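The Llewellyn Cup for dirt modifieds will be decided at Gimness Speedway on 14th May, with 32 cars entered for the final round and three drivers still able to take the title. Gates open at 3 pm and hot laps follow two hours later.

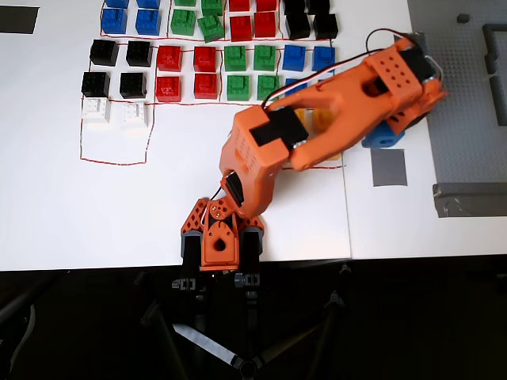 Rain washed out the April round at Trirnham after two heats. Points from those heats will stand, but the feature will not be rerun. Only 127 points separate first from third, and a feature win at Gimness is worth 400.

Track staff have regraded the bottom of turn three, which broke up badly last year, and added some 1,732 tons of new clay.
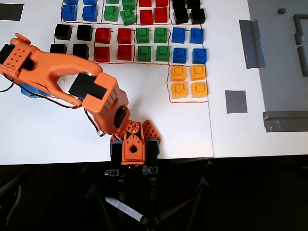
Pit parking has changed for this round. Each class now has its own block, and teams must stay inside their lines. The plan looks a lot like the tabletop in the photo, with the toy blocks sorted by color and thin red lines drawn between the groups. Haulers unload first - late arrivals will park on the grass.

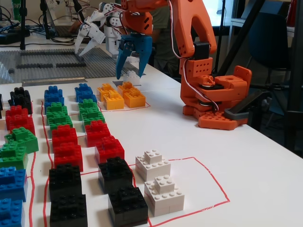
Street stocks and the Tostix four-cylinder class fill out the program, with two heats each and a 15-lap feature. The modifieds run 40 laps, starting at 8:30 pm.

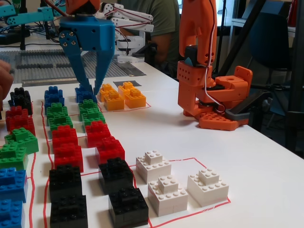 Grandstand seating is limited to 1,088 and tickets are on sale at the track office. Kids under 12 get in free with an adult. Pit passes are sold at the back gate only, cash or card.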